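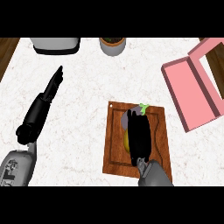 October, by Leller

I have spent the better part of this year being told that I need a new kitchen benchtop, mostly by people who sell benchtops. The one we have is laminate, put in by whoever owned the house before us, and it has a burn mark beside the stove in the shape of a boot. It also has a swollen seam near the sink where water got in at some point. Those are real faults and I won't pretend I like them. But the cure on offer is always the same one, white marble with faint grey veining and a bit of reddish brown running through it, and I've started to wonder how so many different households came to want the same rock.

I'll admit it looks good. I went to the Tredeck showroom out past the rail yards intending to be rude about it and ended up running my hand along a slab for a while like everybody else in there. It's cold and smooth and it makes you feel like the sort of person who owns a proper rolling pin. Then I asked the salesperson what happens if you leave half a lemon face down on it overnight. There was a pause, and I was told that many customers come to love the patina.

Patina, as far as I can work out, is what you call damage after you've paid for it. Marble etches. Anything acidic will do it: lemon, vinegar, tomato, wine, the cheap spray cleaner we've used for years. An etch isn't a stain, either, so sealing the stone doesn't prevent it. The sealer slows down oil and coffee and beetroot soaking in, and does very little about the dull spots. I had to ask three times to get that said plainly. The first two times I got a brochure.

The brochure says to reseal "as required". I asked how often that was and was told up to 2 years between coats in a normal household. I don't know what a normal household is. In ours there's a jar of pickled something open on the bench most evenings and a teenager who makes toast directly on whatever surface is nearest.

Then there is the question of money. I got two quotes. One of them was for the stone only, which I didn't realise until I read the second page, where cutouts, edges, delivery and taking away the old top were all listed as extras with no figure beside them. The other one, from Han, was at least complete, and I respect that, though I had to sit down. It was more than we paid for the car. We also don't have that much bench. It's an L with one short leg, and the short leg is where the kettle and the mail live.

What really bothers me is the resale argument. Every person I've spoken to has brought it up without being asked. You'll get it back when you sell, they say. I've never seen anyone show their working on this. I asked Tredeck if they had anything to back it up and was sent a link to an article on their own website, which quoted an agent who was also, three paragraphs down, thanking them for the kitchen in the agency's display home. We're not planning to sell anyway. I can't see the sense in eating my dinner beside a surface chosen for a stranger who may turn up in 18 years and rip it out because by then everyone wants cork.

People do rip it out, too. The place around the corner had speckled granite, the dark green kind that was going to last forever and never date. It was in a skip in August. I'm sure it would have lasted forever. It was still perfectly flat, lying there under the old rangehood and a roll of carpet.

I looked at the lookalikes as well, to be fair about it. There's a porcelain version from a place in Trurkport that has the veining printed on, and it doesn't mind lemons at all. The trouble is that the pattern sits on the surface, so if you chip the edge you get a plain line showing through, and the salesperson's advice on chipping the edge was to avoid it. There's also a laminate with a marble print, which costs a good deal less than any of the others, and which I liked more than I expected to until I saw the same vein twice on one length. Once you've spotted that you can't stop looking for the third one.

Timber I'm keeping an open mind about. It burns and stains and swells, the same as what I've got, but you can sand it and oil it yourself on a long weekend, and the people selling it tell you so up front. I don't know if that's better behaviour or just a smaller margin.

For now I've done the following. I dug out the swollen seam with a paint scraper, let it dry for a fortnight with a tea towel over it so I didn't have to look at it, glued and clamped it, and ran new silicone along the back of the sink. The silicone cost less than lunch. The seam isn't invisible but it's flat, and a glass will stand up on it. The boot is still there. I've put the chopping board over it, which is where the chopping board should have been all along given that's the only spot with decent light.

A reader wrote in after my last post on rangehood filters to say that I always talk myself out of buying things and then dress it up as principle. Could be. I did buy the filters, though, and they don't fit.

I'll look at the timber again after Christmas. If anyone has had an oiled benchtop near a sink for more than a couple of winters, I'd like to hear about it, including the black marks around the tap. I know about the black marks. Please don't tell me they're patina.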